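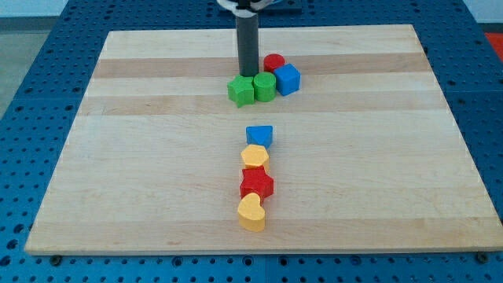 17 May 2025

I finished Bruralix last night and I've been bouncing off the walls ever since, so you're getting a long one today. Spoilers for the Ostbridge chapters, but I'm keeping quiet about the very end.

If you've missed my earlier gushing: it's a story-heavy action RPG where you play Pineck, a bell-ringer's apprentice who gets blamed when the river gates fail and half of Ostbridge floods. You spend the first few hours running from the city watch, and then the game does the thing I love most in the world, which is let you come home early. You can walk right back through the east gate at level 6 if you're stubborn enough! I was stubborn enough. It took me 13 tries to get past the captain on the bridge (he has a shield rush that tracks way farther than it should, and I never did learn to dodge it cleanly), but the scene you get for beating him that soon is completely different from the regular one. He recognizes Pineck's footwork. He trained Pineck's mother! I yelled so loud the dog left the room.

Then there's Esposito. Oh, Esposito. For most of the game she's the lockkeeper who sells you lamp oil and complains about her knees, and I bought everything from her because I liked her voice. Her quest starts when you bring her the drowned ledger from the customs house. If you read it first, she knows, and she won't talk to you until the flood anniversary in November (the game runs on its own calendar, and sleeping at inns moves it along). If you hand it over sealed, she fights beside you in the lower tunnels. I did it sealed, then reloaded an old save and did it the other way, and I think I like the angry version better? Her speech on the lock stairs is so good. She lists the families street by street and the music drops out completely.

The fight against her, if you push it that far, is the best in the game. First phase is all boathook, long sweeps you can jump. Second phase she opens the sluice and the floor fills up, so your roll gets slower and slower and you have to switch to parrying whether you like it or not. Bring the bronze clapper. It costs 2,000 marks from the foundry and it staggers her out of the pull attack every time.

My buddy Alaric Rosenthal is on his third run and swears there's a way to spare both her and the captain in one playthrough. He has 296 screenshots and a theory involving the cracked bell in the chapel. I've rung that thing at every hour of the day so far with no luck, but I started a new save this morning and I'm going in at dusk with the ledger still sealed. Already back at the east gate!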